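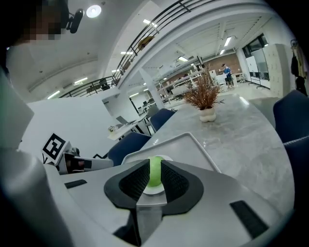

Annelore, the lunch hours at Ledard changed last week. They now seat from 11:30 until 2, and the kitchen closes at 1:30 on weekdays. I called to check. The set menu is still soup, a main and coffee, but the salmon has moved to the dinner menu. If they are full, Valderrama across the street takes walk-ins. Their tables are the gray marble-patterned kind, like the one in the photo, and the big one by the window is the one to ask for. Parking is behind the bank.

On April 20, 2021, Annelore Böttcher wrote:
> Does anyone have the current lunch menu for Ledard? The one on
> their site is from September and still lists the salmon. I need
> a table for a group and would like to know what it will cost
> before I book. Is the soup still included?

The soup is included. Coffee refills are extra now. For a group they want a call the day before, and they will split the check if you ask when you sit down. I did not get the dessert prices.

Ju-won Ryu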